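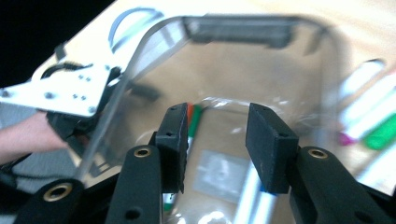

La caja de plástico transparente, encima del tablero.

Reseña del escritorio Skiltari, de Nørgaard
Por Poul Kragh, 2025-05-06

Compré este escritorio en junio del año pasado, para trabajar en casa. Soy traductor y paso muchas horas sentado, por eso busqué bastante antes de decidirme. Pagué 2197 coronas, con el envío incluido.

El paquete pesa mucho y conviene subirlo entre dos personas. El montaje me tomó una tarde. Las instrucciones tienen dibujos claros, pero en el paso de las patas traseras los tornillos largos y los medianos se parecen demasiado, y yo los puse al revés. Tuve que desmontar todo ese lado. También recomiendo no usar la llave que viene en la bolsa – es de un metal blando y la mía se deformó enseguida.

El tablero me gusta. Tiene un tono claro que no cansa la vista y se limpia con un paño un poco húmedo. Lo que no me gusta es el borde delantero: está cortado muy recto y después de escribir varias horas me deja una marca en los antebrazos. Lo he resuelto con una alfombrilla grande de fieltro.

La estabilidad es correcta. Si escribo con fuerza, el monitor se mueve un poco, menos que en mi mesa anterior. Los cajones corren bien, pero son poco profundos y una carpeta de anillas no entra de pie.
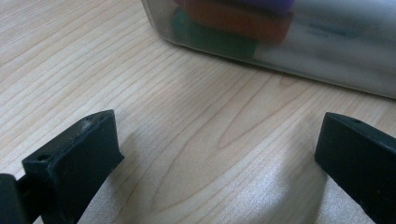

¿Hace falta aplicar algún aceite o cera al tablero?
El fabricante lo entrega ya terminado y en el manual solo pide limpiarlo con agua y jabón suave. Yo no le he aplicado nada desde que lo tengo.

También miré un modelo de Drateck, más ancho, pero costaba unas 4000 coronas y las patas ocupaban el sitio donde yo pongo la papelera. El de Fonlow era más barato y no lo vendían con cajones.

Le doy cuatro estrellas de cinco. La quinta se la quito por el borde y por los tornillos.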